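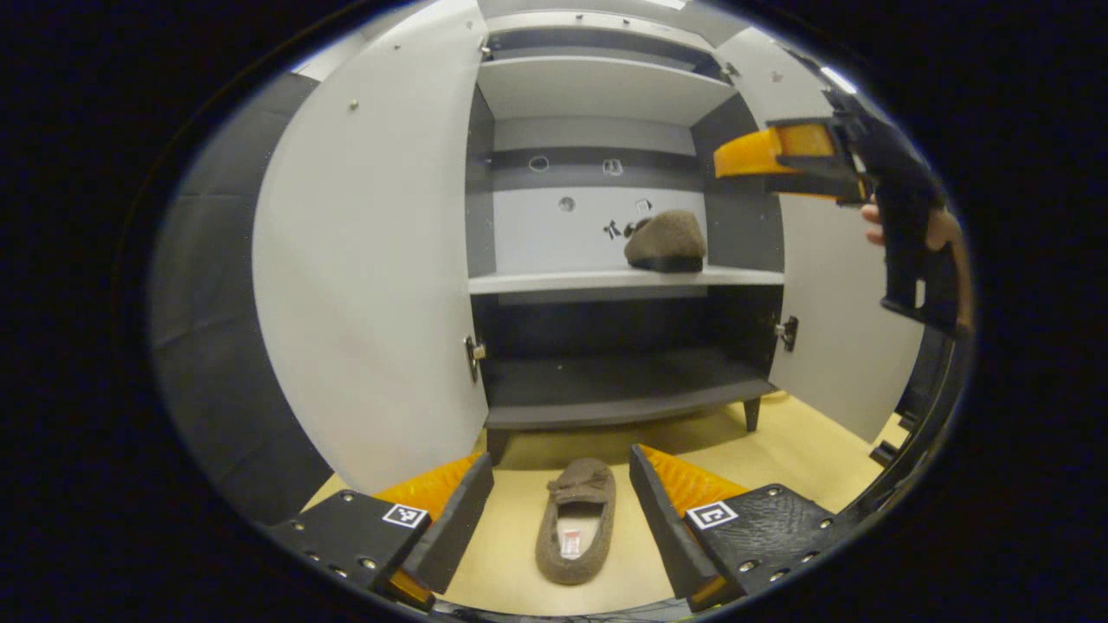 Styliani Bakalis fits out entryways for rental flats, and her first rule concerns height. Footwear worn daily goes between knee and hip, she says, and anything seasonal goes above or below. In a tall two-door cabinet with an upper shelf, a middle shelf and a dark lower compartment, that puts a brown felt slipper on the middle board, heel to the front. "You take them by the heel," Bakalis said. "If the toes face out, people pull on the felt and it stretches."

Search this site Search Go

She sets the slippers at one end of the board, next to the door. The other end stays free for a second pair. Felt is stored dry, with 2 fingers of space between pairs.

Bakalis checks the hinges every May. "A door that sags catches the shelf edge. Tighten the screws by hand. A power driver strips the board."

Short legs are worth paying for, in her view, as a broom head fits under the cabinet and damp from the floor stays out of the base. Openings in the back panel she leaves uncovered. "Shoes need air. I had a client in Atonholm who taped everything shut, and we replaced the liner after 17 months."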